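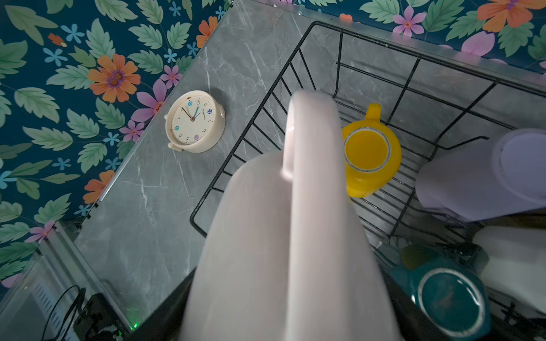 July 1, 2023

Since February I rent out the small apartment under mine in Dernum, and I want to write down what I learned about deposits. Maybe it helps somebody who is starting, as I was.

At first I asked for no deposit at all. I thought it was more friendly. Then a family reserved six nights in spring and wrote to me on the evening before that they would stay in Keane instead. I had refused two other requests for the same dates. I was not angry with them, because my page said nothing about canceling. It was my mistake.

Now I use Stondusari for the bookings, and I had to choose the rules myself. Guests pay a third of the price when they reserve. If they cancel 21 days before arrival or earlier, they receive everything back. After this the deposit stays with me, but I don't ask for the rest. A friend told me this is too soft. For a long stay, where the total can be 700 dollars or more, perhaps she is right – I will look at it again after the summer.

The most difficult part was the wording. My first text was very long and had the word "hereby" in it. A guest from Tromura asked me politely what it meant for her, and I could not explain it quickly. So I wrote it again in four short sentences, and I put them above the button for paying.

One question is still open for me: what to do when a guest wants to move the dates and not cancel. Until now I said yes each time, if the apartment was free. If you rent out a place too, please write me how you do it.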